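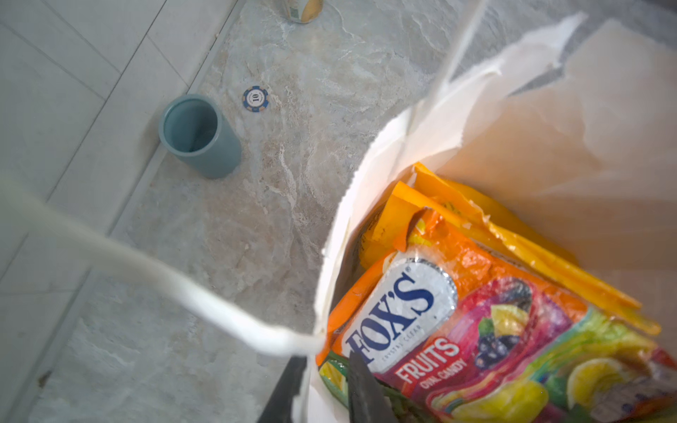

Fox's fruit sweets in a white paper bag with cord handles.

Home Opinion Food Letters Subscribe

I have come round, slowly and with some grumbling, to the paper carrier bag. For years I kept a drawer of plastic ones, 109 of them when I finally had a clear-out one Wednesday, and I would have told anyone who asked that paper was for people who only ever bought scarves.

What changed my mind was snacks. My friend Asger Þorgeirsson puts together a bag of treats for anybody facing a long train journey, and he will only use paper with twisted handles, because it stands up by itself while you fill it (most of the time, anyway) and you can see straight down to what you've got. 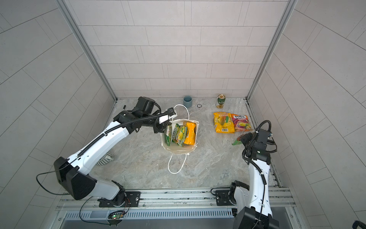 Packets ought to go in upright, side by side, like books on a shelf. Lay them flat and you'll be rummaging before you've left the station, and whatever you wanted will be at the bottom, in crumbs. Boiled sweets can look after themselves, bless them, but crisps need a bit of kindness. I would keep drinks out of it altogether and carry the can in my hand or a coat pocket.

Yes, the rim gets tatty, and yes, paper hates rain. Ravindra Pal wrote to me in April to say his gave way outside Dhillon's with 50 yards still to walk, and I do feel for him. But a bag with a ragged top will still hold your sweets perfectly well, and I've grown rather fond of mine as they soften and crease. I have two on the hall hook now, ready for my sister's visit.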